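About Maltcombe Waste and Reuse

Maltcombe Waste and Reuse collects household rubbish, recycling and bulky items from homes and small businesses in and near Maltcombe. We also run the reuse shop on Gisler Road and give talks in local schools. We are a private company, owned by the people who work in it, and we hold contracts with landlords, housing associations and individual households.

How we started

The company began with one van. Konrad Pichler and Seraina Haslinger had both worked for a larger haulage firm and left within a month of each other when the depot moved away. They bought a second-hand tipper and started clearing gardens, garages and the odd loft. Most of what they picked up still worked or could be mended, and it bothered them to pay to tip it. Seraina rented a lock-up and began putting aside lamps, chairs, bicycles and tools. At the weekend she opened the door and sold them.

The lock-up became the reuse shop. The clearance work brought in landlords, who asked if we could take the ordinary weekly rubbish from their buildings too. We said yes before we had a proper vehicle for it, and the first winter was hard. We hired a compactor lorry by the day and washed it out by hand before it went back.

There are now 44 of us, split between the yard, the rounds, the shop and a small office upstairs. Konrad still drives two mornings a week. Seraina runs the shop and the repair bench.

What we do

Weekly collections. We serve 456 addresses on the regular rounds. Some are single houses and others are blocks with a shared bin store. Crews start at six and are normally finished by early afternoon. If your collection is missed, ring before noon the next day and we will send someone back on that day's round.

Bulky items. We take furniture, mattresses, white goods and carpets. You can book by phone or at the shop counter. We will carry things down from upper floors provided the stairs are clear and we have been told about them when you book. We do not take plaster, rubble, gas bottles or paint that is still liquid.

House clearance. Leonie Frei looks after clearances. She visits first, agrees with the family what is to be kept and gives a written price. Clearances after a death make up a large part of this work and we do not hurry them. Papers, photographs and letters are boxed and handed over, even when we have been told to throw everything away. If they are not wanted after that we shred the papers and return the rest to the person who signed for the job.

Repair. The bench at the back of the shop mends small electrical goods, lamps and bicycles. Every electrical item is tested and labelled before it goes on the shelf. We also mend things for customers, and charge for parts plus a flat fee. Sewing machines are welcome — Jonas Koller trained on them and is happy to look at old ones. Microwaves are not.

Where it all goes

Customers often ask this, so it seems sensible to set it out. Paper and card are baled at our yard and sold to a mill. Glass is tipped loose into a bay and collected by the processor. Metal goes to the scrap merchant on the other side of the canal. Food waste goes to the digester run by Nulero, and they send us a statement each quarter of what they received and what they had to reject. The rest is burned for heat. We would like that last share to be smaller, and it has come down a little each year, but it is still the biggest single pile in the yard.

We do not bury household waste anywhere. We stopped using landfill when the burning plant opened and have not gone back, apart from one period when the plant was shut for repairs. During that period we wrote to every customer to say so.

Wood is harder. Clean timber can be sold on or chipped. Painted or treated timber has to be kept apart, and we pay to get rid of it. If you are putting out old fence panels or decking, please let us know in advance so it does not end up in the wrong bay.

Our rounds and routes

Panya Limsakul plans the rounds. She came to us from a bakery, where she had worked out the delivery runs, and she redrew all of ours in her first year. The lorries now cross the river twice a day instead of six times. She also moved the school streets so that no lorry is in them at opening or closing time. We use a route program called Wukirix for the daily sheets, though the crews still write their own notes on the back about locked gates, low branches and dogs.

If you move into an address on one of our rounds, you will get a card through the door with your day and a number to ring. Please keep it. A good part of the calls to the office are from people who have thrown it away.

Putting your rubbish out

General waste can go out in a bin or in sacks. Sacks should be tied at the neck and left upright at the edge of your property by six in the morning. Please do not fill them so full that they cannot be tied, and do not put broken glass or loose blades in them. Wrap sharp things in several layers of newspaper and tell the crew if you see them.
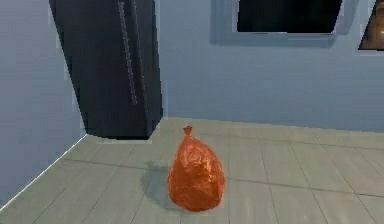 A full sack, tied at the top.

Rolls of sacks can be bought at the shop or from the office. You are free to use any strong sack you already have. Very thin carrier bags tend to split when they are lifted, and the crew then have to sweep up in the road.

Recycling should be loose in the box and never bagged. Food waste goes in the small lidded caddy. Assisted collections are available for anyone who finds it hard to get a bin or sack to the road — there is no charge and no form, just ring us.

Working here

Crews are paid for a full day whether the round finishes early or not. We train our own drivers, and 17 members of staff have passed their lorry test while working here. Everyone new spends a week on the rounds, a day in the shop and a day at the sorting bay, including office staff. Vacancies are put up in the shop window first and then on the notice page of this site.

Everyone who has been here for two years can buy a share in the company. Each person has one share and one vote. We meet in June to go through the accounts and decide what to do with any surplus. Last time it went on a new roof for the bale shed and a second weighing plate.

Schools and groups

Leonie and Jonas visit schools in the spring and autumn terms. The talk lasts a lesson and includes a sorting game and a chance to look inside the cab. We also take small groups round the yard. Children must be over eight and everyone has to wear the boots we provide. We charge nothing for schools inside our area. Clubs from further away are asked for 200 pounds towards the cost of the day, and that includes lunch.

Complaints and thanks

Write to the office or leave a message at the shop. Complaints are read by Seraina and answered within a week. If we have damaged something, take a photograph and keep the pieces if you can. Thank-you notes are pinned up by the kettle.

Last updated: 2 July 2022

Related pages
Collection days by street
Book a bulky item
Reuse shop opening hours
What the repair bench can mend
Changes to the canal-side round
Notes from the June meeting

Maltcombe Waste and Reuse, The Yard, Gisler Road, Maltcombe | Contact the office | © Maltcombe Waste and Reuse | Back to top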